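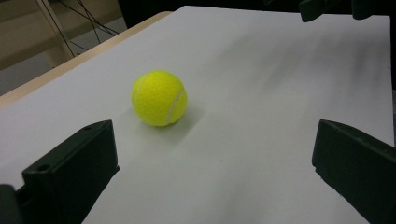
Attachment 1: tennis ball on a white board

Kivent Help Desk
Subject: Crash report drops out of the demand package when it's built
Product: Kivent case files, with the Jarka filing add-on
Priority: Normal
Status: Solved

Opened by Shona Prendergast, 8:40 a.m.

Good morning, and thank you in advance to whoever picks this one up. You all were so kind to me in September when I locked myself out.

I'm a paralegal in a small injury practice and I've been putting together a demand package for a client who was rear-ended at a light. The package is the usual pile: our letter, the police crash report, the ER records, the bills, the lost wage form from her employer and the body shop estimate. I have all of it in the case file and I can open every single piece. When I press Build Package, though, the finished PDF goes straight from our letter to the ER records, and the crash report is simply gone. The table of contents still lists it, with a page number and everything, which is how I nearly sent it to the adjuster without noticing (I only caught it because I like to page through the whole thing with my coffee first).

I've tried building it again, signing out and back in, and moving the crash report to the very end. Same result each time. I also made a test package for a different client with a different report and that one came out perfectly.

Kivent Support, 9:25 a.m.

Hi Shona, good to hear from you again, and I'm glad you page through them! A few questions so I can look in the right place. Did this crash report come to you by mail, by email or through the records portal? Does it ask for a password when you open it outside of Kivent? And is your finished package anywhere near the 50 MB limit?

Shona Prendergast, 9:50 a.m.

It came through the portal. I had to type in a password the first time, now that you mention it, but my computer must have remembered it because it hasn't asked since. The package is 12 MB, so I don't think size is the trouble. The report for the other client was a paper copy that we ran through Kingi, our scanning program, so no password there.

Kivent Support, 10:15 a.m.

I think you've just solved it for me. The preview will show you a locked PDF if your computer has the password saved, but the package builder can't read it, so it skips the pages and leaves the contents line behind. It ought to give you a warning and it doesn't. I've passed that along to the developers.

For today, could you try this:

Open the crash report from your own computer and choose Print.
Pick Save as PDF for the printer, and give the copy a new name.
Upload the copy to the case file and mark it as Crash Report.
Move the locked one to the Originals folder. Please don't delete it, your attorney may want it as it was received.
Build the package again.

Shona Prendergast, 10:55 a.m.

It worked! The report is right behind the letter where it belongs, both pages of the diagram included. One little thing, the page numbers in the contents are off by 2 from the ER records on. Is that the same problem?

Kivent Support, 11:10 a.m.

Close cousin. The contents page keeps its old numbers until you press Refresh Contents, under the Jarka tab. Do that and build once more.

Shona Prendergast, 11:30 a.m.

Refreshed, rebuilt, and every number matches. I've written the steps on a card for Flillelia, who covers my desk when I'm out. You can close this one, and thank you so much for your patience with me.

Kivent Support, 11:35 a.m.

Closing as solved. The missing warning stays open as a separate request, and you're on the list to get an email when it's fixed. I hope the adjuster calls back soon, Shona.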